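The Town That Mends Its Own Machines

In Kostberg the bakery opens at five in the morning, and until last winter the bread came from the oven to the shop on a belt older than the baker. When it stopped, the factory that made it did not exist any more. Engelbert Frei walked with the broken part across the square to the repair house, and before noon the bread was moving again.

The repair house is in the former school, behind the church. It has 24 members and a waiting list for its evening courses. Danilo Pascual, who came to the town from the coast to teach mathematics, keeps the book of repairs. The last line I saw in it had the number 2283. It was a lamp.

I asked him what people bring the most. Coffee machines, he said, and then sewing machines, and in August fans. Small businesses come too, because a new machine can cost them the profit of a season – and a spare part, if it exists, may travel for weeks.

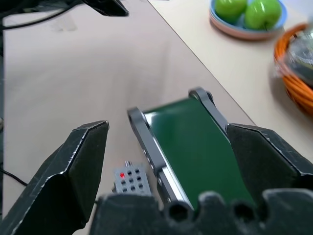
A small conveyor belt module with a dark green belt and gray metal side rails.

Not everything can be saved. Pascual showed me a shelf of radios which wait for parts, some of them already for years. He does not like to throw them away. Frei, who is now himself a member, thinks the shelf is too full, and they discuss this almost every evening over soup.

The house asks no fixed price. Visitors pay what they find correct, and last year this covered the heating and left 753 euros for tools. The members bought a better drill press and, after a long debate, six comfortable chairs for the people who wait.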